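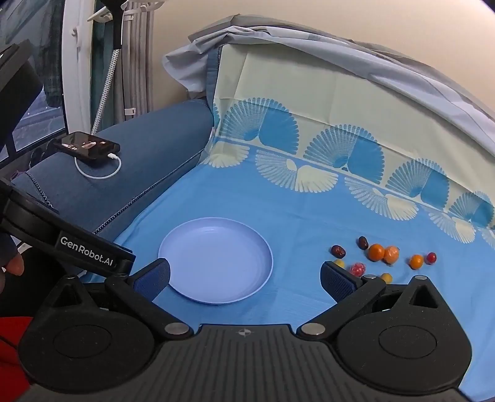

Wafula Shirima wrote in to say that I was wrong about tablecloths last time, and that you should never, ever iron a stain you haven't checked for first, since the heat sets it for good. Quite right, Wafula! I had skipped that bit completely, and I've got a napkin with a permanent brown ring to show for my own bad habits. So let's do cloths and table linens again, properly this time.

First, fruit juice. Cold water from the back of the cloth, as soon as you can get to it. Not hot, and don't go at it with a bar of soap either (some bar soaps can set fruit stains, which I learned on my sister-in-law's good runner). Hold the spot under the tap and let the water push the juice back out the way it came in. Then dab on plain white vinegar, wait a few minutes, and rinse again. Most of my cherry and orange disasters are gone by then. The stubborn ones get a soak overnight in oxygen bleach, mixed the way the tub tells you.

Colored cloths need a test. Put a drop of whatever you plan to use on the inside of the hem, press a white rag on it and see if any dye comes up. Bright blues and reds are the worst in my house. I once turned 6 cream napkins a sort of sad lilac by washing them with a new cloth, and now anything new goes through the machine alone, twice.

Candle wax — let it get hard, or put an ice cube in a sandwich bag on top to hurry it along. Lift off what you can with the edge of a spoon. Then brown paper above and below, warm iron, and keep moving to a clean piece of paper as it soaks up. And yes, check for other stains first, or you'll be hearing from Wafula.

Creases. I gave up on folding my big cloths years ago. I roll them on a long cardboard tube, the kind wrapping paper comes on, with an old pillowcase wrapped around the tube first so the cardboard can't yellow anything. They stand up in the hall closet behind the vacuum and come out nearly flat. If you have to fold, shake the cloth out and fold it along different lines every couple of months. Old linen can crack along a fold that never moves.

Starch is a matter of taste. I like a little on napkins and none on the tablecloth. Don't starch anything you're putting away for the winter, though, because silverfish love the stuff and you'll find tiny ragged holes when you get it out again.

A question came up in my mail about cloths that slide around on a shiny table. A thin felt pad underneath fixes it, and it saves the tabletop from hot dishes a bit too (only a bit, still use a trivet!). Cut the pad an inch short all the way around so it doesn't peek out. I bought mine off the end of a roll and paid 7 dollars, and it's been through 21 family dinners that I know of.

Next time it's drawers that stick. I have one in the kitchen that needs a hip check every morning, so I'll be trying the candle stub trick and the bar soap trick on it and will let you know which one I'd use again.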